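오키너 사용자 행사 참관기

지난주에 업무용 양식 제작 도구 오키너(Orkiner)를 만드는 멘도사(Mendoza)의 공개 행사에 다녀왔다. 날짜는 5월 10일 수요일, 장소는 회사 건물 2층과 3층이었다. 등록자는 306명이라고 했다. 우리 부서는 사내 신청서를 오키너로 옮길지 검토하는 중이어서 내가 대표로 갔다.

오전 첫 발표는 제품 담당자 에베 헤글룬드(Ebbe Hägglund)가 맡았다. 새 버전에서는 목록과 입력 화면을 따로 저장한다. 지금까지는 목록에 열을 하나 추가하면 그 목록을 쓰는 화면이 모두 바뀌었는데, 이제 화면마다 새 열을 받을지 말지 정할 수 있다. 시연에서는 휴가 신청서의 결재자 칸을 부서별로 다르게 보이도록 바꾸었다. 조건식은 아직 직접 써야 한다. 편집기 안에 수식 도우미가 있지만 한글 열 이름에는 자동 완성이 되지 않는다고 했다.

두 번째 발표는 이전 도구인 가다모라(Gadamora)에서 옮겨 오는 방법이었다. 호드리구 로부(Rodrigo Lobo)가 고객사 한 곳의 양식 76개를 옮긴 과정을 설명했다. 그중 32개는 변환기로 처리했고 나머지는 손을 댔다. 걸린 부분은 주로 첨부 파일 칸과 반복 행이었다. 반복 행이 들어간 양식은 변환 전에 하위 목록으로 나눠 두라고 권했다. 우리 출장비 정산서가 딱 그 경우라서 따로 적어 두었다.

점심은 1층 식당에서 먹었다. 줄이 길어 오후 순서에 조금 늦었다.

오후에는 실습에 들어갔다. 참가자가 각자 노트북으로 간단한 비품 신청 양식을 만드는 순서였다. 기본 양식은 금방 나왔지만 제출 후 알림 메일을 붙이는 데서 막힌 사람이 많았다. 알림은 플리스튤런트(Flistulent)라는 별도 모듈에서 설정하고, 계정 권한도 따로 받아야 한다. 안내문에는 이 내용이 없었다.

질의응답에서 나온 것 가운데 우리에게 필요한 것만 옮긴다. 목록 한 개에 항목이 1,000개를 넘으면 보기 화면을 나누는 것이 좋다고 한다. 오프라인 입력은 계획에 없다. 화면별 읽기 권한은 7월 업데이트에 들어간다. 가격은 사용자 수 기준 그대로이고, 조회만 하는 계정은 계산에 넣지 않는다. 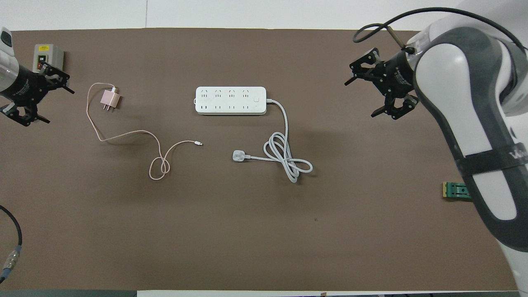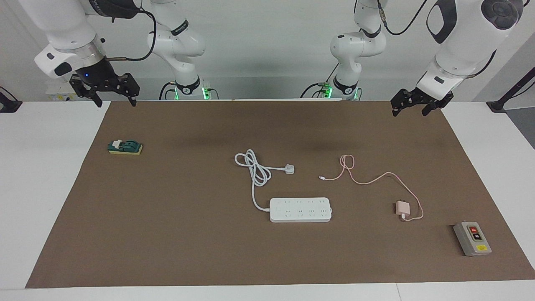

발표 자료는 등록할 때 적은 메일로 이틀 뒤에 왔다. 로부의 자료에는 변환기가 지원하지 않는 칸 종류가 표로 정리되어 있어 그대로 점검표로 쓸 만하다. 헤글룬드의 자료는 화면 갈무리 위주라 설명 없이는 따라가기 어렵다.

우리 쪽은 우선 비품 신청서와 회의실 예약, 두 가지만 시험 계정에 올려 보기로 했다. 출장비 정산서는 하위 목록 구조를 정한 다음에 다시 논의한다. 시험 계정 신청은 총무팀을 거쳐야 하니 필요한 사람은 이번 주 안에 나에게 알려 주기 바란다.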